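A visit to the Drendow open day

In February 2018 I went to the open day of Drendow, an agency for web marketing and content. I run the website of a small firm, Tomaszewski, which sells garden gates, and I wanted to see how such people work before we pay for their services.

The day started with a talk about newsletters. The speaker said that a list of 300 readers who open your mail is worth more to a small shop than a big list which was bought. I agree with this, because we bought one once and it brought us only complaints.

After the talk we could walk between the desks and ask questions. I spent most of the time with the content team.
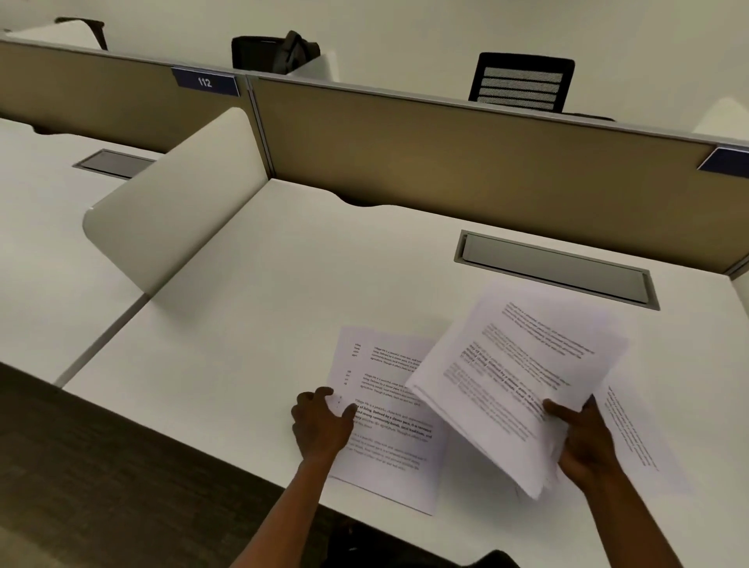

How they write the texts

Every text gets a short plan first: who will read it, what this person wants to know, and which page he should open next. Product pages stay under 80 words. Guides can be longer, up to 690 words, and they are read again after 6 months. I asked who corrects the old prices, and the answer was that the client must do it. I would like to have this in the contract.

They also told us about Numa, the program where they keep the calendar of posts. 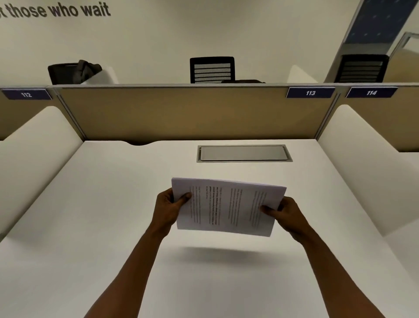 It looks simple, but it does not connect with Brutach, the shop system we use, so we would have to copy everything by hand. They promised to check if an export is possible - I am still waiting for the reply.

Coffee was good, parking was difficult. Take the bus if you go next year.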